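The Woman Who Will Tell You What to Throw Away

Tatiana Kolář keeps her appointments in a paper diary, writes them in pencil, and was ten minutes early for ours. I was four minutes late, and by the time I had found the right door in Lekdale she had already wiped down the table at the café and moved the sugar to where she felt it belonged.

"I wasn't judging them," she said. "It was in the way of the menu."

Kolář has been going into other people's houses and helping them get rid of things for most of her working life. She doesn't like the word organizer, which she says makes her sound like a piece of luggage. Her invoices say "household sorting," and her sister, Sabina Havlíček, who does the books and answers the phone, tells callers that Tatiana is the one who comes and looks in the closet. The two of them run the business out of Sabina's spare bedroom. I asked whether the spare bedroom was tidy.

"It's Sabina's bedroom," said Kolář. "I have no authority there."

She started out at Slanina, a moving company that hired her to pack kitchens. Packing kitchens, she says, is the best education a person can get in what a family really eats, as opposed to what it bought a pan for. She wrapped fondue sets that still had the price on them. She wrapped a pasta machine for the same couple on two separate moves, and the second time recognized her own knot in the string.

"They hadn't opened the box. They had paid to have it carried to a new house, and then they were paying to have it carried to another one. I said to the wife, would you like me to just leave this here? And she looked at me as if I'd suggested leaving the dog."

That was the end of her career in moving, more or less. She stayed on another winter, but she had begun asking customers questions, and Slanina preferred its packers quiet. The first person to hire her on her own was a retired dentist who had kept every magazine from his waiting room. They did it in July, with the windows shut so that the pages wouldn't blow around. She remembers it with great affection.

Her method, if it can be called that, would disappoint anyone hoping for a system with a name. She does one piece of furniture at a time. She makes the client hold the thing and say out loud when it was last used. She doesn't allow a pile called "maybe," on the grounds that she has met the maybe pile in a great many houses and it's always the biggest thing in the room.

"People want me to have rules. I went to a talk once where the man had a rule for socks. He had a slide of it. I've been doing this a long time and I've never had anyone cry about socks."

What do they cry about?

"Cables," she said at once, and then thought about it. "No, they get angry about cables. They cry about handwriting. A shopping list will do it. You open a cookbook and there's a list that says eggs, onions, stamps, and it's their mother's writing, and then we stop for coffee."

She keeps the shopping lists, or rather she makes the clients keep them. She has a flat box she brings along for paper of this sort, and it's the only container she'll provide. On the wider subject of containers she is close to a fanatic. Most of her clients have bought a set before she arrives – there's a range by Stellero that she sees in nearly every house, usually with the cardboard sleeve still on – and most of them expect to be congratulated.

"They've bought homes for things they haven't decided to keep. It's like building a barn and then going out to see if you own a cow." 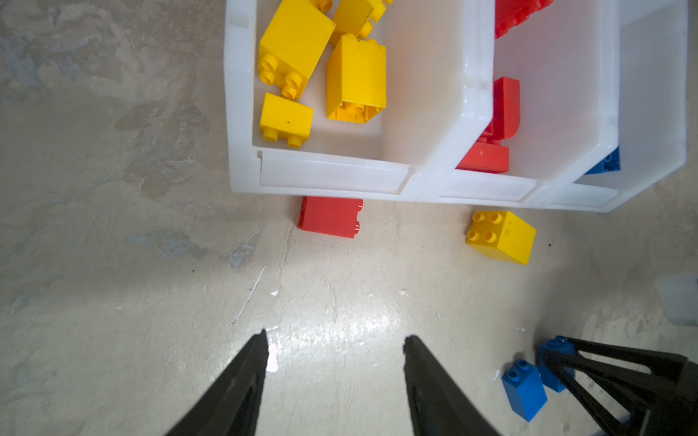

The exception she makes is for children, who in her experience are far better at this than their parents and ought to be left alone with it. A child of five, she says, will sort anything you put in front of him, provided that you don't tell him how. He may do it by color, or by which ones are friends. The trouble starts when an adult comes in and redoes it by size.

"I had a mother apologize to me for her daughter's shelf. The horses were in with the crayons. I asked the girl, and she said the crayons were what the horses ate. So that's a pantry. There's nothing wrong with that shelf. I told the mother we'd go and look at hers."

And how was the mother's?

"The mother's was a disgrace."

I wondered how many of her clients stay cured. She gave me the look she must give people who own three colanders. Some of them call again, she said, and Sabina has a voice she uses for those calls, very warm, like a nurse. One man has had her in five times for the same garage. He is good company, he makes a decent sandwich, and she has come to think that he fills the place up for the conversation.

"I told him he could just invite me for lunch. He said he wouldn't know what to do with his hands."

The business has been offered a chance to grow. Caltach, which rents out storage units on the road past the river, asked whether she would recommend them to clients in return for a fee on each unit. Sabina thought the terms were generous. Kolář went out to see the place and walked up and down the corridors with the manager, who was proud of the lighting.

"All those doors," she said. "It was very clean. I asked him how often people came to visit their things, and he said that wasn't something they tracked." She turned the fee down. Sabina brought it up at dinner for a while, and still does when the car needs work.

I had been putting off the obvious question and she had plainly been waiting for it. What does she have at home that she should have thrown out?

She took some time over this, and moved the sugar again. There's a coat, she said. It doesn't fit and never did. She bought it with her first wages from Slanina, in a shop that has since become a place that sells phones, and the woman who sold it to her said it would drop once she'd worn it in. She has worn it twice. It hangs at the end of the rail, and every spring she takes it out, holds it, and says out loud when she last used it.

"And then?"

"And then I put it back," said Kolář. "I'm in there on my own. Who's going to say anything?"

The bill came. She read it through, folded it into quarters and looked for somewhere to put it, and I saw that her handbag was full of receipts. She saw me see it.

"Those are for Sabina," she said.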